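## 4. Recording demonstrations

This section covers a normal recording session on the Witance arm, from checking the station to closing the batch. It assumes that the arm has been bolted down and calibrated as in section 2, and that the Britilik recorder is installed on the station computer. If the recorder cannot find the arm, go back to the connection checks before reading further.

A demonstration is one complete attempt at one task, steered by hand from the leader handles. An episode is the file the recorder makes from it. The two words are used loosely in some of the menus, but the episode number in the top bar always refers to the file.

### 4.1 Before you start

1. Switch on the station computer, then the arm. Wait for the status light on the base to turn steady green.
2. Put the leader handles in their rests. The arm will not take commands until both handles have been seen in the rest position.
3. Open the recorder and choose the station name from the list.
4. Check that the wrist view is live. Pass a hand in front of the lens and look for movement on the screen.
5. Wipe the wrist lens with a dry lens cloth. Do not use paper towels or glass spray.
6. Choose the task from the Akusdale task list. Type nothing into the task field by hand. A spelling mistake creates a new task, and the episodes will be filed apart from the rest.
7. Check free space in the bottom bar. A full session needs 800 GB free if raw streams are being kept. With raw streams off, the recorder shows its own estimate.

**Caution:** Keep hair, sleeves and lanyards away from the wrist joint. The arm can turn the wrist through its full range without moving anything else, and it does this quickly.

**Caution:** The stop button cuts drive power. The arm will sink under its own weight when it is pressed. Leave space beneath it.

### 4.2 Laying out the work area

The learning system can only copy what it has been shown. If the same item is always put down in the same place, the policy trained on it will reach for that place whether or not the item is there. Most of the poor batches we have had back came from layouts that hardly changed.

1. Take the items named on the task sheet and set them on the work surface within reach of the arm.
2. Press **Layout** in the recorder. A faint plan of the surface comes up with a suggested position and angle for each item.
3. Place each item near its suggested position. Exact placing is not needed.
4. Turn flat items, such as cards and boxes, to the angle shown. Printed faces may be up or down as the plan says.
5. Press **Accept layout**. A new plan will be offered after every 4 episodes.

You may skip a plan that cannot be built, for example where two items would sit on top of each other. Use **Skip plan**, and do not simply accept it and lay the items out another way.

Leave items that are not part of the task where they are unless the task sheet asks for a clear surface. A policy that has only seen tidy surfaces does badly on untidy ones.

### 4.3 Recording an episode

1. Take hold of both leader handles and lift them from the rests. The arm moves to its start pose.
2. Wait for the single tone.
3. Press the left pedal once. The bar at the top of the recorder turns red and the clock starts.
4. Carry out the task at a steady pace. Aim for the speed you would use to pass something to another person.
5. When the task is finished, bring the arm clear of the items and hold still for 2 seconds.
6. Press the left pedal again. The bar turns grey and the episode is saved.
7. Return the handles to the rests before touching anything on the work surface.

**Note:** Do not pause in the middle of a movement to think. Long stops are learned along with everything else, and the finished policy will stop in the same places. If you lose track of what you are doing, discard the episode with the right pedal and start again.

**Note:** A missed grasp followed by a clean second try is worth keeping. Mark it as **Recovered** when asked. Discard an episode only if the task was left unfinished, if an item fell out of reach, or if a person's hand entered the work area.

### 4.4 Watching the wrist view

The recorder shows two views side by side. The fixed view helps you steer. The wrist view matters more to the trained policy, and it is the one most operators forget to look at.

As the wrist comes close to a flat item, the item can take up most of the picture. This is normal. A card with a printed face will show its drawing large and at a slant, while the gripper finger and the surface behind are pushed into a corner.

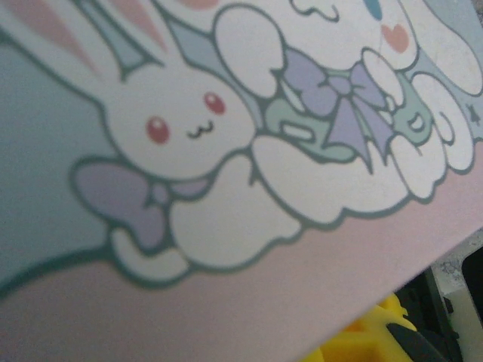

Chege asked, on reading a draft of this section, whether views as close as this ought to be trimmed out before training, seeing that there is so little of the surface left to steer by. Our answer was to keep them. The policy has to act at close range as well as from a distance, and the joint readings stored with each picture supply part of what the picture leaves out. Chege still prefers to lower the weight given to such pictures in training, and the setting for that is described in section 6. It does not change how you record.

What you should avoid is staying at close range longer than the task needs. Hovering over a printed face fills the episode with pictures that are nearly alike. Come in and do the work, then move away.

Printed artwork causes one further difficulty. A policy may learn to look for a certain drawing and take no notice of the shape of the card. Where the task sheet says **any card**, change the card at every new plan, and include plain ones. Where it names a particular card, leave the same one in use for the whole batch.

Check the following on the wrist view from time to time during a session:

- The picture is sharp at grasping distance. Softness very close to the lens is acceptable.
- The gripper finger appears at the same edge of the picture as in the reference picture for your station. If it has shifted, the camera bracket has worked loose.
- Glossy surfaces do not turn to solid white. Move the lamp if they do, and leave the camera exposure alone.
- The picture does not lag behind the arm. Wave the wrist gently from side to side and compare it with the fixed view.

**Caution:** Do not tighten the camera bracket with the arm powered. Press stop, support the forearm with one hand, and then use the small hex key from the tool roll.

### 4.5 Labelling

After each episode the recorder asks for a result and one line of text.

1. Choose **Done**, **Recovered** or **Failed**.
2. Write one short sentence saying what was done. Use the names given on the task sheet.
3. Press Enter.

Write the sentence as an instruction, for example "Move the card to the left side". Do not describe how you held the handles or how the attempt felt. If something odd happened, put it in the remarks box, where it will be read by a person and left out of training.

Keep to the same word for the same item through a whole batch. If the sheet says "card", do not write "box" in the next episode, even if either would be fair.

Episodes marked **Failed** are stored in a separate folder. They are used for testing the success checker, so please label them with the same care.

### 4.6 Closing the batch

1. Put the handles in the rests and wait for the arm to park.
2. Press **Close batch**. The recorder checks every file for missing pictures and gaps in the joint readings.
3. Look through the list. Episodes with a gap are shown in amber. Open each one and play it back.
4. Keep an amber episode if the gap falls while the arm is still. Discard it if the gap falls during a grasp or a release.
5. Press **Upload**. Leave the station computer on until the bar has finished.
6. Switch off the arm, and then the lamp.

The Akusdale set held 3186 episodes when this section was written in August. The number shown on your own screen will differ, and it may go down after an upload because repeated files are removed at that stage.

### 4.7 Common problems

**The pedal does nothing.** One of the handles has not been seen in its rest. Put both back, wait for the tone, and lift them again.

**The arm follows the handles but nothing is recorded.** The recorder is in practice mode. Turn this off under **Session**. Practice attempts cannot be turned into episodes later.

**The wrist view freezes.** Discard the current episode. Unplug the camera lead at the computer end, count to ten, and plug it back in. If it freezes again in the same session, replace the lead – the part inside the wrist wears first, and it cannot be repaired by hand.

**The same plan is offered again and again.** Skipped plans go to the back of the queue, and a short queue will bring them round quickly. Press **Refresh plans**.

**A flat item slides away from the gripper.** Lower the approach and close more slowly. Do not tape the item down or prop it up with anything that is not on the task sheet. If it cannot be picked up at all in the position given, skip the plan and say so in the remarks box.

**Upload stops part of the way through.** Press **Upload** again. Files that have already gone across will not be sent twice.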